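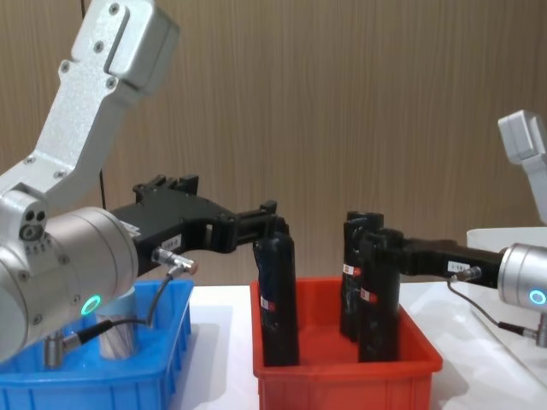

By Su-bin Hong

The winter clothes exchange will be on Sat 4 December in the ground floor hall of the Stivby building, and I was asked to write what you should know before you come.

We do it in the same way as in June, with a few changes. You bring clean clothes that you don't wear anymore, you get one paper ticket for each piece, and with the ticket you can take another piece home. Children's clothes do not need a ticket. Last time we had a long line at the door, so now there will be two tables for receiving, one for adult sizes and one for children. Please sort your bag at home already. It saves much time for everybody behind you.

We are looking especially for coats, rain pants and shoes in children's sizes. In June we received very many summer dresses and T-shirts, and 300 pieces were left at the end of the day. Parvathi Varghese drove them to the D'Souza thrift store in 3 trips with her own car, and I want to thank her again for this. This time the store has told us they can take only coats and blankets, so please carry your other things back home if they did not find a new owner.

A small repair corner will be open the whole afternoon. Vignesh Thomas can change a zipper if you bring the new one with you, and he will show how to sew a button so that it stays. I learned it from him in spring and my gray coat still has all its buttons. For holes in wool, ask Shiyu Xie, who has yarn in many colors but not much dark green. If you have some at home, she would be glad to get it.

We cannot accept underwear, ski boots or anything with a strong smell of smoke. Pillows also not, I am sorry.

Doors open at one o'clock and we close at five. The entrance from the parking lot is locked on weekends, so use the one beside the bakery. If you can help to fold tables after five, write your name on the sheet by the mailboxes. Tea is free, but please bring your own cup.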